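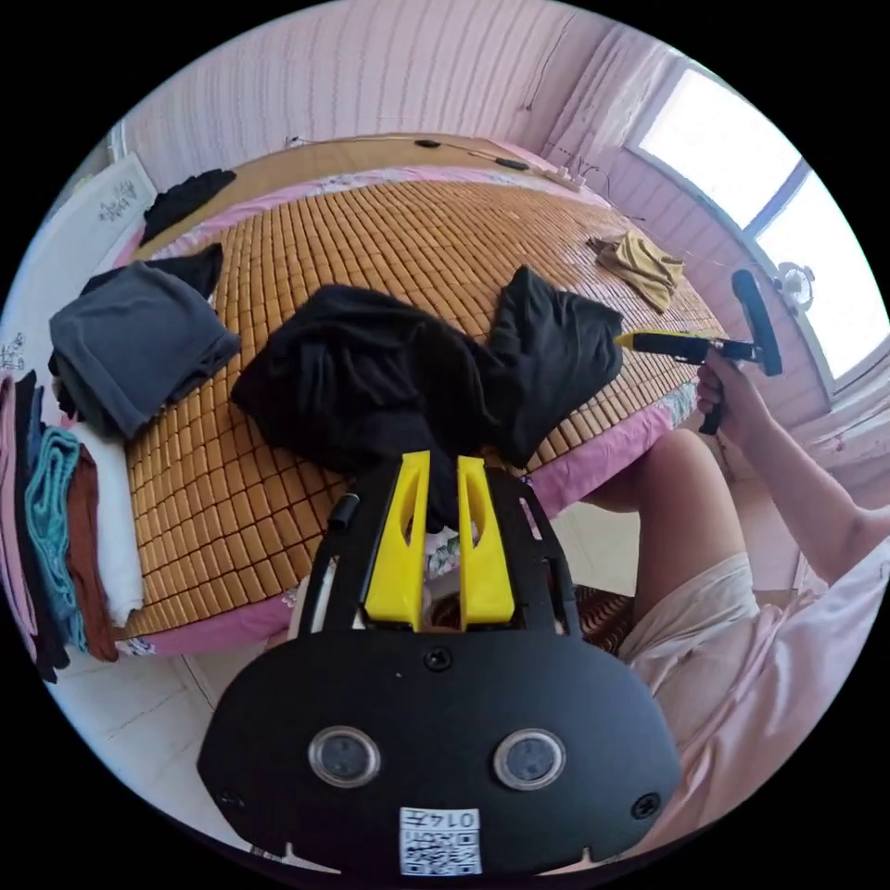

mossyporch replied:
I'd have to disagree with you there, friend. A bamboo mat did more for my August nights than the box fan ever did, and I've slept on one for 9 summers now. You lie down, it's cool on your back, and you drift off before the sheet has time to bunch up.

tallgrass35 wrote:
Well, I'm glad it works for you, and I mean that kindly, but my Wina mat pinched the backs of my legs every time I rolled over. I ended up with a thin cotton sheet on top -- and then what's the point of the mat?

quiltbarn wrote:
My mother did it that way all her life, sheet on top, and slept like a baby! The tile kind can pinch when the cords get old and slack. Mine came from Begum and I wipe it with a damp cloth, then stand it up in the shade to dry. Never in full sun, or the blocks get brittle.

tallgrass35 wrote:
Hmm, mine lives in the sun by the back door. That may be my trouble right there.

mossyporch replied:
Oh dear, yes, bring it in! Still, I leave mine out for an hour in spring to get the closet smell off and it has never cracked. We'll have to differ on that one, quiltbarn.

quiltbarn wrote:
Happy to differ -- but do roll it for winter, please. Folding snapped a whole row of cord on my old one.

Recent topics
Fister pillows, too firm?
Linen or cotton for hot nights
Ovport window fans

Home | Forums | Search | Log in
Contact us | Back to top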